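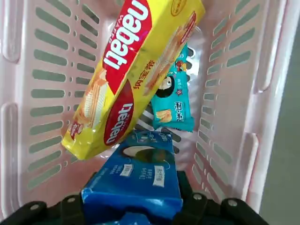 Start with rent roll, then foot traffic. The Widov building has 2540 square feet on the ground floor and a lease that runs to March. People shop small on that block, so a tenant like that wants frontage more than depth.

Slide 2. Asking rent went up twice. Fredy Zapata has the comps, ask him to stand.

Slide 3. Vacancy: 90 days on the upstairs unit, 57 on the corner. Don't read the table. Parking question will come up -- 40 spaces, shared.

Stop for questions before the loan slide.

Print | E-mail this page
We use cookies to improve your visit. Accept
© Rendia. Contact | Back to top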